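Applied Robotics in Buildings, Session 7
Case: the towel that was in two places
Notes by Idun Blomqvist for the Plunthorpe evening group

Please read before Thu 24 September. Alper Gezer will take the discussion and he does ask people by name.

1. The job
The Haugland trial asked a two-armed robot to tidy a bathroom: find the towel on the floor, put it in the basket, back away. Humans manage this from the age of four, though many give it up in their teens. Note how much white there is for a robot hunting a white towel. There's one on the floor, another over the shower glass, and then the tray and the toilet.

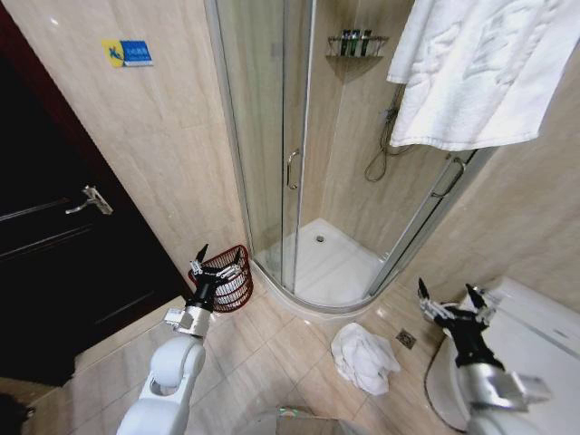 2. The fault
On run 30 the robot reported the job done with the towel still on the tiles. It then reported it done again, every few seconds, 720 times, until Jean Moffat came back from lunch and pressed stop. The log is 1128 lines long and cheerful throughout.

The detector had found something white and towel-shaped behind a silver rail and called it "in basket". Vidar Amundsen traced this to the depth reading, which goes to pieces on clear glass. A gap in the depth map was filled with the nearest sensible value, and the nearest sensible value was the basket.

3. What "done" ought to look like
The check should look at the basket itself, with both grippers open and clear of it, and it should want to see white through the wires as well as above the rim. The old check wanted neither.
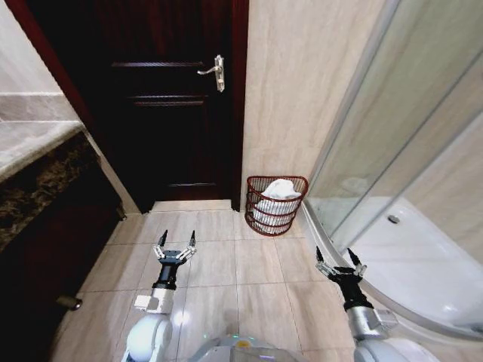
Debashish Weerakoon's fix was two lines of code and a long email. The robot must now find the basket first and the towel second, and any reading taken through glass is thrown out — a rule the Drunlow team had suggested in May and we had filed carefully.

4. Safety
The arms stayed powered for the whole of the false "done" state, at knee height, beside a hard floor and a doorway. Say what you would change, and who should be able to change it back.

For discussion: was this a sensing fault or a reporting fault? Bring half a page. The Zustonell chapter on depth cameras helps, if you skip the introduction.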